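De : Jocelyn Malabanan
À : liste de diffusion « Atelier robotique – encadrement et familles »
Objet : Re: Organisation du second semestre et préparation de la rencontre de Drotetley

Mesdames, Messieurs, chers collègues,

Je vous remercie de vos réponses au message de M. Galang, que je reprends plus bas afin que chacun dispose du même texte. Plusieurs familles ont écrit à titre individuel ; il m'a paru préférable de répondre sur la liste, les questions posées se recoupant largement.

Le vendredi 16 h 30 est maintenu pour le groupe « manipulation ». Le groupe « programmation » conserve sa séance du midi, sous la responsabilité de Mme Marquez. Les élèves inscrits aux deux groupes doivent remettre une nouvelle autorisation signée, celle de septembre ne couvrant que les activités se terminant avant 17 heures. Le formulaire est à retirer au secrétariat de l'établissement Villanueva et à rendre avant les congés de décembre.

S'agissant du budget, la subvention de la ville de Dirville s'élève cette année à 2000 euros. Les dépenses engagées à ce jour atteignent 1781 euros, transport non compris. Le solde ne permettra pas de financer l'autocar pour Drotetley ; une demande complémentaire a été déposée auprès de la société Gutel, qui nous avait déjà soutenus lors de la précédente édition. Nous attendons sa réponse et vous la communiquerons dès réception.

> De : Rogelio Galang
> À : liste de diffusion « Atelier robotique – encadrement et familles »
> Objet : Organisation du second semestre et préparation de la rencontre de Drotetley
>
> Bonjour à tous,
>
> Le règlement de la rencontre de Drotetley nous est parvenu. L'épreuve retenue pour les lycées est celle du pliage : une pièce de tissu est posée sur la table dans une position quelconque, et le système à deux bras doit la déployer puis la plier en quatre. Chaque équipe dispose de 7 minutes par passage, réglages compris. Les équipes conçoivent elles-mêmes leurs pinces ; les bras peuvent être du commerce.
>
> Trois points demandent une décision rapide de l'équipe d'encadrement :
>
> 1. Faut-il présenter une seule équipe ou deux ? Nous avons 29 inscrits, mais un seul poste complet à deux bras.
> 2. Le règlement impose un dossier technique rédigé par les élèves. Qui en assure le suivi ?
> 3. M. Mercado souhaite que le poste reste monté entre les séances. Il faut donc convenir d'un rangement pour les cours qui utilisent la même salle.
>
> Je propose que nous en parlions par écrit sur cette liste avant de fixer une réunion.
>
> Cordialement,
> Rogelio Galang

Sur le premier point, l'équipe d'encadrement s'est prononcée en faveur d'une équipe unique, avec une rotation des élèves entre les passages. Le règlement l'autorise expressément à son article consacré à la composition des équipes. Mme Gashi établira la liste des rôles : pilotage, programmation, conception des pinces, rédaction du dossier, relations avec le jury. Les élèves formuleront deux vœux, classés par ordre de préférence. Ceux qui ont rejoint l'atelier en cours d'année sont traités comme les autres.

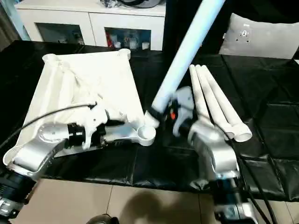 Le dossier technique appelle des observations plus détaillées, car il compte pour une part importante de la note finale. M. Mercado en assurera le suivi et relira chaque partie avant son dépôt. Le jury attend que les choix de conception soient justifiés par des essais, y compris lorsque ceux-ci n'ont pas abouti. Les élèves chargés des pinces devront notamment expliquer la forme des doigts – longs et cylindriques du côté droit, avec une extrémité ronde en forme de coupelle du côté gauche – et dire ce qu'ils en attendent au contact d'un linge souple. Le revêtement noir et brillant de la table mérite également un paragraphe : le linge blanc s'y détache nettement, mais les reflets d'une surface légèrement plissée peuvent gêner la détection des bords, et le plan de travail fourni à Drotetley sera mat. Il conviendra enfin de décrire le cheminement des câbles, le règlement prévoyant une pénalité lorsqu'un câble entraîne la pièce de tissu.

Pour la rédaction, nous demandons que chaque essai fasse l'objet d'une fiche d'une page au plus, portant les initiales des élèves présents, la version du programme utilisée et la position de départ du tissu. Les fiches remises jusqu'à présent sont de qualité inégale. Certaines mentionnent uniquement « échec » ou « réussi », ce qui ne permet aucune comparaison d'une séance à l'autre. Mme Marquez a déposé un modèle dans l'espace partagé ; il est désormais obligatoire pour les deux groupes.

Quant au troisième point, l'accord suivant a été trouvé avec la direction. Le poste reste monté au fond de la salle. Les bras sont mis hors tension à la fin de chaque séance par l'adulte responsable, qui conserve la clé de l'alimentation. Aucun élève n'intervient sur le poste en l'absence d'un encadrant, même pour une simple modification de programme. Cette règle figure déjà au règlement intérieur de l'atelier, mais deux manquements nous ont été signalés depuis la rentrée et nous prions les familles de bien vouloir la rappeler.

Plusieurs parents ont demandé s'ils pouvaient assister à une séance. Cela est possible, dans la limite de deux visiteurs à la fois et sur inscription préalable auprès de M. Galang. Les visiteurs sont invités à se présenter à l'accueil et à demeurer du côté de la porte lorsque les bras sont sous tension.

Une famille s'interrogeait sur la possibilité d'apporter du linge usagé pour les essais. Nous l'en remercions et acceptons volontiers torchons et serviettes de coton, unis de préférence et propres. Les tissus extensibles ne sont pas admis par le règlement de l'épreuve et ne nous seraient d'aucune utilité cette année.

Reste la question de l'hébergement à Drotetley. Deux solutions sont à l'étude, un retour le soir même ou une nuit sur place en internat. La seconde dépend de la réponse de la société Gutel. Les familles pour lesquelles une nuit sur place poserait difficulté sont priées de le signaler dès maintenant à Mme Gashi, par message individuel et non sur la liste.

Veuillez agréer, Mesdames, Messieurs, l'expression de mes salutations distinguées.

Jocelyn Malabanan
Coordination de l'atelier robotique
Établissement Villanueva, Dirville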